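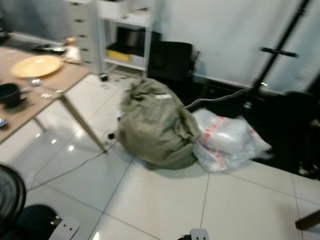 by Renske Aldous

OK, gripper week. Really gripper month, but the newsletter goes out tomorrow and I have the numbers for the floor tasks only, so floor tasks it is. Table tasks next issue. Maybe the one after.

Quick recap if you skipped the last one. We have the Zoro arms, same pair as before, and two sets of fingers to pick between before the May order goes in. The Hivby pair, white, two holes in the plate. And the Modia pair, which costs more and has the soft insert. Same wrist mount for both, same head camera, same room. The only thing that changes between runs is what's bolted on the end, plus the controller settings that go with it. More on that further down because it ate most of my time.

Objects on the tile floor were the big olive-green woven sack with the top folded over, and the see-through plastic bag with the faint red printing, lying up against it. Sack is the hard one. Bag is the annoying one. Task is dull: get hold of the gathered top of the sack, lift clear, put down. Then separate the bag from the sack without bringing the sack along. That second one sounds easy. It was not easy.

Totals. 556 grasp attempts logged with Hivby, 593 with Modia. Not equal, I know, I know. I lost part of a Hivby session to a full disk and didn't feel like redoing it on a short deadline. Rates are figured per attempt so the comparison holds up well enough for what we need.

Sack first.

Hivby did better than I thought it would. The hard plates bite into the folded top and the weave gives them something to hold. When the grasp lands square on the gather, it stays. When it lands on the side of the sack, where the fabric is tight and bulging, forget it. Plates skate right off. Same thing from any approach angle, I tried a bunch. So basically one good spot and a lot of bad ones.

Modia more forgiving. The insert bends around the fold and you can miss the middle of the gather and still come up with the sack. Side grasps also poor but not hopeless, it'll pinch a ridge if there's one to pinch. Downside, it lets go slowly. The weave hangs on the insert and the sack gets dragged a little on release. On shiny tile it slides easily too, so the next attempt starts from a different place than you planned for. I ended up nudging the sack back by hand between runs and noting it in the log. If you read the raw logs, "nudge" means that.

Wear on the inserts: yes, some. Edges fuzzing up already. I'd want spares in the order if we go that way, and the quote we have doesn't include spares. Flagging that now so it doesn't surprise anyone in May.

Now the plastic bag.

Modia wins by a mile. Thin film, slippery, and it sits right against the sack. Hard plates need to go in at the exact right height or they scoop under and push the bag along. The soft fingers just kind of press and fold it. Fewer tears as well. Hivby put small nicks in the film on a good number of grasps, Modia on almost none. If we end up handling bagged stuff for real, this alone might settle it.

One thing I did not expect. The bag is see-through and the head camera does not love it. Overhead light plus glossy floor plus shiny plastic and the edge detection goes off looking for the bag in all sorts of places. Some of what I first wrote down as gripper failures were vision failures. Went back through and recoded those. Took an entire afternoon and I'm still not sure about a handful, they're marked with a question mark in the sheet. If you have strong feelings about them go ahead and recode, just leave your initials so I know it wasn't me.

Controller stuff.

We're on the Portela box for both sets. Default settings close the fingers at one speed all the way in, fine for a mug, bad for anything that moves when you touch it. Switched to two-stage closing. Fast until first contact, then slow. Big improvement for both grippers, bigger for Hivby. If you only take one thing from this item take that, you can turn it on today and it costs nothing. It's under motion, then close profile. Not under grip, where you would look for it, and where I looked for it.

Loop delay was 40 ms out of the box. That's a lot when a bag is sliding away from you. Got it down by turning off the status broadcast that we don't use anyway. Didn't measure the new number properly so I won't print one. It's better. You can feel it when you're driving the arms yourself, the lag between your hand and the fingers is mostly gone.

Contact threshold matters more than I gave it credit for. Too low, and the fingers think brushing the bag counts as a grasp and they stop there. Too high, and the sack gets shoved across the tile before they notice. I ended up at a different value for each gripper, both are written on the tape on the side of the box. Please don't peel the tape off. It's happened before.

Also: wrist offset. Modia fingers are longer and if you swap them on without changing the offset you'll be 2 cm too low and put the tips straight into the floor. Ask me how I know. No damage except a scuff. The offset file is now named after the gripper so you load the right one, and I put a check in the startup script that asks you which set is on. It's a dumb check, it beleives whatever you type. Still helps.

Cables. The floor around the work area is a mess of them right now. One gray, one thin black, both of them in places a foot or an arm could find. I want to get them off the floor before table tasks start. If anybody has cable covers sitting in a drawer, I'll take them. Low profile ones, the tall kind show up to the camera as an obstacle and then the planner gets scared and goes the long way around.

Swap time, since three of you asked. Hivby is four screws, straight on, done before the arms finish homing. Modia is also four screws but there's a collar that has to be lined up first and it only goes one way, and the mark for which way is on the back where you can't see it. I put a dot of paint on the front. With the dot it's OK. Without the dot, budget some swearing.

Cleaning. Plates wipe down. Inserts pick up every bit of lint the sack sheds and want a damp cloth after each session or the grip gets worse. You can watch it get worse in the log, it drops off through a long run and comes right back after a wipe. Added a wipe step to the run sheet, please do it even when you're in a hurry. Me too.

Noise. Modia has a whine on closing. Not loud. High, though, and by the end of a long session I had headphones on. Hivby clicks at the end of travel and otherwise you'd forget it's on.

Where I'm leaning. Modia for anything soft or in a bag, and keep the Hivby set we already have for everything with a solid shape. Two sets, one mount, swap as needed. Not the cheapest answer. But the Hivby set is paid for and buying a second pair of those doesn't get us anything on bags. If the budget says one set only, then I'd say wait for the table numbers before picking, because mugs and plates are where the hard fingers should look good and it wouldn't be fair to call it off of a sack and a bag.

Things I haven't done and should: two-handed lifts on the sack, one gripper on each side of the top. Tried it a few times by hand control and it looks promising with either set, the sack stays level and the bad spots matter less. No real data. Also haven't tried the sack with the top unfolded, or lying on it's side. Also mixed hands, Modia left and Hivby right, which the Portela box says it supports and which I have not gotten to work. It takes the left settings and uses them for both. There's a support ticket open. Last answer was to update the firmware, which I did, and it reset my close profile to default, so if you update, write your settings down first.

Logs are in the shared folder under grippers, floor. One file per session, plus the recoded sheet. Column names are a bit of a jumble, "g_ok" is grasp held through the lift, "p_ok" is put down where it was supposed to go. Ignore "g_ok2", that was me trying something.

If you want to drive the arms yourself for a session before the order goes in, sign up on the sheet by the door. Second opinions welcome, particularly from anyone who thinks I'm being too hard on the Hivby. Mornings are mostly open. Bring your own bag if you've got one that's a pain to pick up, different film, different size, whatever. I'll log it with the rest.

Table tasks start as soon as the cables are sorted. Mug and saucer first, then the yellow plate.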